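Cloth on the Bench: A Trial of the Bollow Two-Arm Kit

By the workshop desk

Most small robot arms are sold on the strength of what they do with blocks. A block has a known size, a flat face and a fixed center of mass, and a cheap arm with hobby-grade servos can pick one up all day. Fabric is a harder test. It has no stable shape, it changes outline every time it is touched, and a position error that would not matter with a block leaves the fingers closing on air.

The Bollow kit from Plondside is marketed for this second kind of work. It ships as a pair of tabletop arms with matching grippers, a control board, a software package called Kobori and a set of bench clamps. The price is $3000 for the pair, assembled. An unassembled version is also offered, but we did not test it.

What the buyer gets

The arms are servo-driven, with plastic housings over the joints and the cabling routed outside. External cabling is a mixed blessing. It makes a failed servo simple to replace, and we swapped one in under half an hour with a single screwdriver. It also means there are loops of wire that must be kept clear of the opposite arm when the two are working close together. The manual gives one paragraph to this and should give a page.

Mounting is by clamp. The clamps grip well on a rigid top and poorly on anything with a rounded edge. Plondside recommends a plain white work surface, and the recommendation should be taken seriously. Kobori separates the cloth from the background mainly by color, and on a wood-grain bench it lost the edge of a beige napkin often enough that we stopped trying.

Setup took most of a Monday. The arms were clamped on opposite sides of the bench, the cables were run, and the calibration routine was started a little after lunch. The routine has 56 steps. Many are automatic, but the operator has to be present to confirm each one, and there is no way to resume after a fault. Ours faulted once, near the end, and had to be run again from the beginning.

The grippers

Each gripper has two long fingers with small dark tips. The narrow profile suits fabric. A wide parallel jaw tends to push a loose fold away before it can close on it, while a slim finger can be placed under a hem or on either side of a ridge. The tips are consumable parts. Plondside sells replacements, and a buyer planning daily use should order a spare set with the kit.

Reach is adequate. With the two arms facing each other across a table, both grippers can work on an item the size of a hand towel. A bath towel is too large, and the published specification does not claim otherwise.
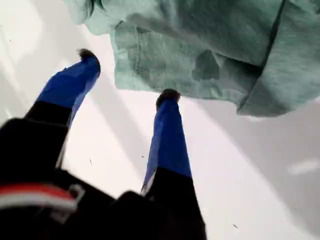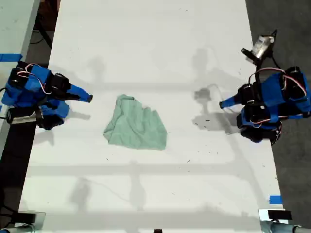 The Bollow grippers and the pale green test cloth on the white bench top.

The test tasks

We ran three tasks: pick up a crumpled cloth, spread it flat, and fold it once. All were run from a crumpled start, which is the honest condition. A demonstration that begins with a flat towel has skipped the difficult part.

Picking up was the strongest result. Kobori looks for a raised fold, sends the nearer arm to it and closes. When the first attempt misses, it backs off, takes a new view and picks a different point. The retry logic is conservative and slow, but it rarely gets stuck. The most common fault was a grip on two layers at once, which the software does not detect until the cloth is lifted.

Spreading was less reliable. The method is to hold one corner, let the cloth hang, find a second corner with the other arm and lower both together. On medium-weight knits this worked well enough to be useful. Thin woven cloth clung to itself and often came down with a corner tucked under. The software reported those runs as complete. A buyer who intends to collect success figures should check them by eye.

Folding depends almost entirely on spreading. Given a flat cloth, the single fold was neat. Given a tucked corner, the fold sealed the fault inside.

Over the trial period we logged 1678 grasp attempts across both arms. Servo temperature was the limiting factor. After a long stretch of lifting, the shoulder joints reached the warning threshold and the controller reduced speed until they cooled. The slowdown is well managed, with no sudden drop of the arm, but it puts a ceiling on continuous use.

Lighting and shadow

The arms throw shadows on the bench, and so does anything mounted above it. Kobori handles soft shadow well. Hard shadow from a single strong lamp is another matter, and on several runs the software treated the dark edge as part of the cloth. Moving to diffuse overhead light cured most of it. Dust and lint on the surface had no effect that we could measure, although a clean bench remains good practice.

Software and support

Kobori runs on an ordinary desktop computer. The interface is plain, and the task editor uses a short list of steps that can be reordered without writing code. Users who do write code get full access to joint positions and camera input. The logs are thorough, and the export format is documented – a courtesy that larger vendors sometimes omit.

Support is by email. We sent 2 queries under an ordinary customer address. The first, on the calibration fault, was answered the same day with a usable fix. The second, on false completion reports in the spreading task, received an acknowledgment and no date for a correction.

Against the alternative

The nearest competitor is the Buvham bench arm, which is sold singly. Two of them cost more than the Bollow pair, and they have to be synchronized by the user. The Buvham has stiffer joints and better repeatability, and for rigid parts we would choose it. Its standard gripper is a wide jaw, though, and on the same crumpled cloth it did noticeably worse.

Who it suits

The Bollow kit is a sound purchase for a teaching lab or a small development group working on fabric handling. It is not ready for a laundry or a packing line, and Plondside does not sell it as such. Anyone short of bench space should measure first. The arms need clear room behind the base for the cables as well as the working area in front, and the footprint given in the brochure leaves out the clamps.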